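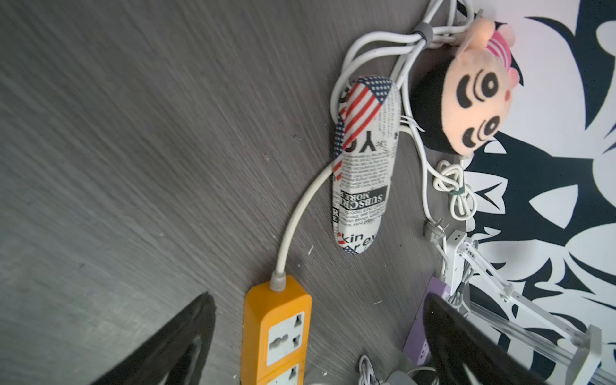

小场地演出前的安全检查,最该先查哪一项?

先查供电。把当晚所有设备的额定功率加起来,跟场地每条回路的上限对一遍,再谈灯光和音响怎么摆。

首页 | 演出日程 | 乐队资料 | 场地手册 | 巡演笔记 | 留言

Pandasberg 场地演出前检查表(附批注)
检查日期:2020年2月25日
演出:Drernosano 硬摇滚专场,暖场 Agyeman
场地核定人数:307人

先说一句,这场我盼了好久!Drernosano 那套双吉他编制放进这么小的厅,音墙会非常厚,所以检查也做得格外细。打勾的是过了的,画圈的开门前要复查。

一、供电

[√] 舞台左侧回路与灯光回路分开
批注:上次混在一起,底噪嗡嗡响了半场。这回分开以后,吉他箱头开着待机都安安静静,听着真舒服。

[√] 总闸位置已告知两支乐队的技师

[√] 漏电保护按测试键能跳闸
批注:每个都按了,台口那个反应特别干脆。

[○] 键盘手自带的变压器
批注:人还没到,东西也没到。到了先看外壳和插头,再看铭牌电压,别急着往上接。

[√] 线缆过道处全部压盖
批注:压线板从鼓台后面一直铺到调音台,长度40米,刚好够。主唱喜欢从侧台冲出来,这一段我来回跑了两趟,脚底没有绊的感觉。
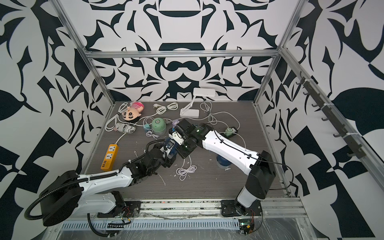 二、舞台与结构

[√] 鼓台四角锁扣
批注:Drernosano 的双踩一开起来,鼓台是真的会走。四个锁扣全部重新拧过,底下加了防滑垫。

[√] 音箱堆叠不超过两层,绑带收紧

[√] 灯架保险绳逐盏检查
批注:吊着的灯一共8盏,靠观众席那侧有一根保险绳起毛,当场换了新的。旧绳剪断再扔,免得谁又捡回来用。

[○] 台口监听音箱的位置
批注:Agyeman 想往前挪,可再往前就挡住台阶了。等试音时一起商量,我觉得斜放一点两边都能满意。

[√] 台阶边缘贴荧光条
批注:关灯试过,很亮!从侧台望过去一眼就能找到。

三、声压与听力保护

[√] 声级计已校准,放在调音台
[√] 入口备有耳塞
批注:请大家真的拿一副。戴着好耳塞听硬摇滚,军鼓的层次反而更清楚,我自己试过很多场,现在不戴都不习惯。

[○] 前排低音箱前的隔离距离
批注:护栏还差最后一段没装,装好再量。 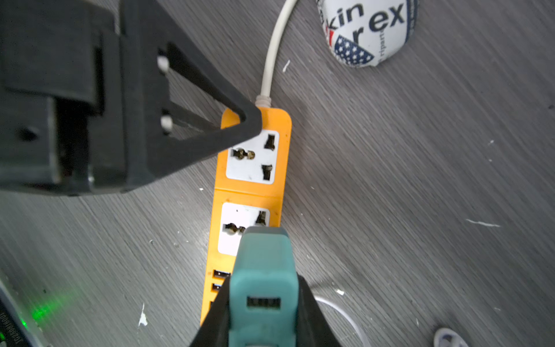 四、疏散与消防

[√] 后门从里面一推就开
批注:门闩上过油,推起来很轻。装车的朋友注意,卸完货请把门口清出来,航空箱一律靠仓库那面墙。

[√] 应急灯断电测试
[√] 灭火器压力指针在绿区
批注:调音台旁边那只离得有点远,已经挪近。

[√] 不使用明火和冷焰火
批注:乐队很爽快地答应了,改用 Pulirus 的灯光程序来做终曲。彩排时看了一小段,红光跟着贝斯线一层层推上来,太过瘾了。

[○] 烟机与烟感的配合
批注:烟机只在试音时开短时间,看烟往哪边飘。烟感任何时候都不许遮。

五、人流

[√] 寄存处与入口分开排队
[√] 饮水点在右侧墙边,演出中一直开放
[○] 对讲机频道
批注:跟乐队的无线话筒再核对一次,上个月的拼盘演出就撞过频。

复查时间定在试音结束、开门之前,画圈的项目都在场地里当面过一遍,过不了就推迟开门。票友们多等一会儿没关系,暖场那张新歌单很值得等!

分享 40 | 阅读 1,121 | 评论 8

联系我们 | 版权归 Pandasberg 现场笔记所有 | 返回顶部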